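Ticket 109: Rattle at the underside of the housing, and a question about the four pins

Status: Closed
Product: Vernero, older model
Opened by: Demetrio Esteban
Answered by: Breden spare parts desk
Opened in: March

First message from customer

Good morning. I write to you concerning the Vernero which I bought second-hand together with a work table and two boxes of small parts. The table was in a workshop that closed, and the previous owner could not give me the manual. He said only that it was "always like this", and I do not know if he meant the noise or something else.

The problem is a rattle. When I put something heavy on the table, or when I close the drawer under it, I hear a short, dry sound from the round housing. It is the same sound with the power cable out of the wall, so I think it has nothing to do with electricity. I have turned the table by 100 centimetres along the wall to stand it on a better part of the floor, and the sound is a little weaker but it is still present.

I would like to know:
Is it safe to leave it so?
Which part should I order, if a part is necessary?
Can I do the work alone, with normal tools?

I thank you in advance for your patience with my English.

Demetrio Esteban

Reply from Breden

Hello Demetrio, thanks for getting in touch, and your English is fine. A dry rattle on the older Vernero is nearly always one of two things: a fixing at the base that has worked loose, or a pin that has lost its seat. Please leave it unplugged for now. Could you look underneath and tell us what the pins look like, and whether anything moves when you touch it? We don't need you to take anything apart yet.

Second message from customer

I did this in the evening, with a lamp on the floor. I write it in the order I did it.

Step 1. Touching the housing
I put one hand flat on the metal part and pushed lightly to the left and to the right. Nothing moved that I could feel. The rattle did not come.

Step 2. Touching the black base
I pressed with the thumb on the black band under the metal, going along it a little at a time. At one place there was a small click. I could make it click again if I waited a moment between two presses, but not if I pressed quickly. I marked the place with a piece of paper tape, which I later removed because it left glue.

Step 3. The pins
This is the part I do not understand. There are four black pins in a row under the base, and they are not the same length. The first one on the left is short and thick, the two in the middle look alike, and the last on the right hangs clearly lower than the others. I was worried that three of them are broken and only one is complete. But the tip of the short one is rounded, and I think a broken piece would be rough.

I do not know the correct name for the black column that stands under the right side of the housing either. From where I sit, I cannot decide if it carries the weight or if it only presses there.

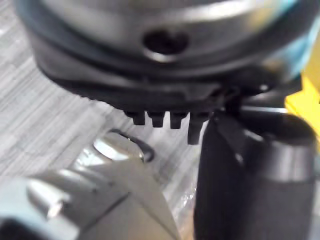

Step 4. Knocking on the table
I knocked with my fist on the table top, first far away and then nearer. The sound came only when I knocked on the right side. When I held the black column with my other hand and knocked in the same place, there was no sound. I repeated it 3 times and the result was the same.

So my idea is that the noise is from the column, and that the pins are innocent. Please tell me if my idea is wrong.

In the two boxes I found also a small bag with the name Lucero on the paper, containing rubber rings, and one loose screw which fits nothing. Perhaps this is useful information.

Reply from Breden

Very useful, thank you. Taking your points in turn.

The pins are all right. On your version the first is meant to be short and the last is meant to be long. Please don't file or bend them to match. We have had customers do that and it means a new base.

Step 4 is the one that settles it for us. The column should sit tight up against its bracket with a rubber ring between them. The Lucero rings in your bag are the right kind, but if they have been in a box for years they may have gone hard. Press one with a fingernail. If it keeps the mark or cracks, throw it away and we'll send new ones.

The click you felt in step 2 is the base band moving a little against the housing. That's common and does no harm.

To fit the ring: unplugged, support the housing from below with a folded towel and a block of wood, loosen the column only until it drops enough to pass the ring over, then bring it back up by hand. Stop when it stops. No spanner for the last part.

The small hole in the metal front is not a fixing point on this model, so please don't put your loose screw in it.

Third message from customer

I confess that I had already tried the screw in the hole, before your answer. It did not go in, and I did not force it.

The rings from the bag were hard. One of them broke when I pressed it. I would like to order the new ones. Is it possible to add a Memeo cloth for the metal? The surface is brushed and I see traces of my fingers on it every time I work on the table.

Reply from Breden

Done, both are in the same envelope. The cloth is fine on brushed metal if you wipe along the lines and not across them. Keep it off the rubber.

Fourth message from customer

The envelope has arrived and I fitted the ring before lunch. It needed over 2 hours, mostly for finding a block of the correct height. The column went up by hand as you described.

I closed the drawer strongly, several times, and I knocked on the right side. There is no rattle. The click in the base is still there when I press with the thumb, and I leave it in peace.

One small remark for your parts page: the rings are listed under "feet", and I looked for a long time under "base". You can close the ticket.

Note from Breden

Rings now listed under both. Ticket closed.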